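Ticket 698
Subject: Second arm package from Fivach — quote query, not ready to approve
Category: Equipment / purchase planning
Priority: Normal
Status: Open, waiting on supplier

27 October 2018, opened by Purchasing, Adebisi site

I have been asked to raise the order for a second arm and gripper set from Fivach so that it lands before the end of the budget year. I am not going to do that yet, and I would like the reasons kept in one place so I don't have to repeat them in the corridor.

The quote covers the arm, a two-finger gripper, a wrist sensor, a controller, cabling and something called a "readiness package". The readiness package is the second most expensive line after the arm. I have asked twice what is in it. The first reply sent me the brochure. The second reply sent me the same brochure with a different cover.

What I need before this goes any further:

A breakdown of the readiness package, with a price against each part of it.
Whether the gripper fingers count as wear parts, and what a replacement pair costs.
Whether the software licence is per arm, per controller or per site.
Delivery time in writing. "Typically quick" is no use to me.

Update 1, Purchasing

Fivach have answered the licence question. It is per controller, renewed yearly, and the first year is included. The renewal price is "in line with the market", so I have asked for the number. We already pay a renewal on the first controller and it went up last time without anybody here being told. Finance found it on a statement.

They have also answered the wear parts question, after a fashion. Fingers are not wear parts. Fingertip pads are. The pads are not listed on the quote at all, and I had to find the part number in the back of the manual for the unit we already have. Packs come in one size only, and that size is far bigger than we would use in a year. I'd like to know if the pads have a shelf life before we fill a cupboard with them.

Update 2, Workshop

Adding our side, as we were the ones who asked for the kit.

The case for it is simple. We have one bench for trials and three jobs wanting it. The packing job wants the gripper set up one way, the sorting job wants it another, and each changeover means recalibrating. In the last quarter we logged 69 hours of changeover and recalibration. We don't think all of that would vanish with more kit, but a good part should.

On the readiness package, our understanding is that it is a day of installation, a day of training and a set of prewritten pick routines. We did not buy the package with the first unit. We wrote our own routines and they are all right. Small solid shapes out of a basket or off a cloth are what we use for shaking down a new routine, and we can do that without help. Soft bags and anything shiny are another matter, and that is where we would want to see something from the supplier before believing it. 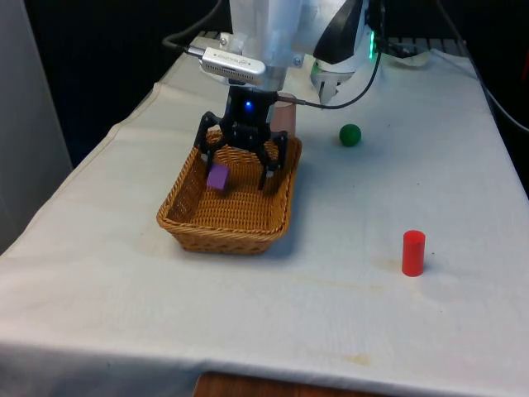
We would also like the sensor kept on the order. It has been suggested that we could save money by dropping it and using an overhead camera alone. We tried planning that on paper and it moves the cost from the sensor line to our own time, with a new bracket and new lighting on top.

Update 3, Purchasing

Thank you, that helps. Two things I am not convinced by.

First, the 69 hours. I've looked at the log and the hours are real, but they are booked in whole blocks. A changeover that took twenty minutes goes down as an hour. I am not accusing anyone of anything, it is how the booking sheet works. But if the saving is going into a business case then it needs to be measured properly, even for a fortnight. Could someone note actual start and finish times from now until the middle of November?

Second, if the prewritten routines only cover what we can already do, then we would be paying for a day of installation and a day of training on a machine the workshop has been using since it arrived. I have asked Fivach to quote again with the package taken out altogether.

I have also asked Sasska for a comparison price. They resell a similar gripper and will supply it without the arm.

Update 4, Purchasing

Sasska came back the same afternoon, which I was not expecting. Their gripper is cheaper. The adaptor plate to fit it to our arm is £588 and is not included, and they list the cable as "customer to supply". Their warranty is shorter and starts on the day of dispatch, not the day of delivery. I have put both quotes side by side in the shared folder under Jelik, with the plate and a cable added to the Sasska one so that the totals can be compared.

With everything added, the gap is smaller than it looks on the front page. It is still a gap.

Fivach say they cannot remove the readiness package as it is "part of the solution". I asked whether that meant the arm would not work without it. They said it would work. I asked again for a price without it. No answer so far.

Update 5, Workshop

On the Sasska gripper: it would probably do the job, but we would then have two kinds of gripper, two sets of pads and two sets of settings. A routine written for one would need checking on the other. If the Jelik budget is meant to get us a spare as well as a second working set, mixing makes makes the spare useless.

Timings are being written down as asked. Early entries are shorter than an hour, we will admit that. A couple are longer, where the calibration had to be done over again.

One more item that isn't on either quote. The rail and the cable runs. Whoever plans this should allow for proper cable routing on the second set, with enough slack for the full reach. We would sooner pay for decent clips and sleeving at the start than buy a replacement cable later. Please add a line for it, however small.

Update 6, Purchasing

Line added. I have also added one for pads, one for the licence renewal in year two (left blank until I am given a figure) and one for freight, which Fivach had in the small print as "at cost". I have asked what cost.

Point taken about mixing makes. I will treat Sasska as a price check unless Fivach refuse to move.

Finance have asked whether we could lease. I have read the lease terms. At the end of 3 years we would have paid more than the purchase price and would have to send it back in the original packaging, at our expense. I have recommended against, and I would ask that someone checks we still have the packaging from the first unit before it gets flattened, in case the warranty has the same sort of clause.

Update 7, Purchasing

Revised quote from Fivach. The readiness package has gone. In its place there is a "commissioning allowance" at a little under half the price, and the arm itself has gone up. I have replied asking them to explain the change in the price of the arm, as the part number is the same on both versions.

They add that the offer is only held to the end of November. It may be so. The last offer was held to the end of a month as well, and was reissued at the same price the week after.

Current position:

Order not placed.
Budget held against Jelik, not released.
Workshop timings due mid-November.
Fivach to supply the year two licence price, the freight cost, the pad shelf life and the reason for the arm increase.
Sasska quote kept on file.

If the timings support even half of the claimed saving, I will put the arm and gripper forward without the commissioning allowance and see what Fivach say. Please don't tell their sales desk that we are keen. Replies to this ticket only, and please attach anything they send you directly, including the brochures.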